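Golard update adds text that follows a drawn line

Sun 30 June

Golard, the page layout program made by Bolora, now lets users set type along any line they draw on the page. The feature came out this week in a free update for everyone on the current version.

Until now, anyone who wanted curved lettering in Golard had to build it in a separate drawing program and bring it in as a finished graphic. The words could not be edited after that. With the update, the text stays live. A user can fix a typo, switch fonts or change the size, and the letters move along the line to fit.

The new Path Text tool sits in the same menu as the regular text frame. Clicking on a line places a cursor on it, and two small handles mark where the type starts and stops. Dragging either handle shifts the words, and pulling one across to the other side of the line flips them.

"The request has been on our list for a long time," said Polyxeni Psarras, who leads the layout team at Bolora's office in Javuvcombe. "We had a version that worked on circles, but people draw all sorts of shapes, and the letters bunched up badly on tight corners."

Psarras said the team used 700 customer files to check spacing, most of them labels, menus and posters. The spacing control that came out of that work can be left on automatic or set by hand for each letter pair.

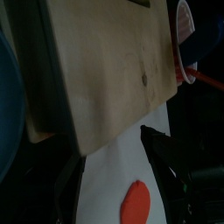 What else is in the update

Table cells can now hold a background tint that carries over when rows are added. Paragraph styles can be sorted into folders, and a folder can be copied from one document to another by dragging it. The export window remembers the last settings used — including bleed and crop marks — for each file.

The update also fixes six bugs. One of them caused linked text frames to lose their order when a page was moved to the front of a document. Another made drop caps print a shade lighter than the rest of the paragraph on certain color profiles.

Files and older versions

Documents that use Path Text will open in the previous release, but the curved type will show up there as an outline and cannot be edited. Bolora suggests saving a separate copy before sending work to a print shop that has not updated.

Fonts from the Sarantis family, which come with the program, have been reissued with wider spacing tables to go with the new tool. Users who installed those fonts on their own will need to remove the old set first and restart Golard.

Text on closed shapes has one limit for now. A single shape can carry no more than two separate lines of type. Psarras said the limit will be lifted in the next release, planned for October.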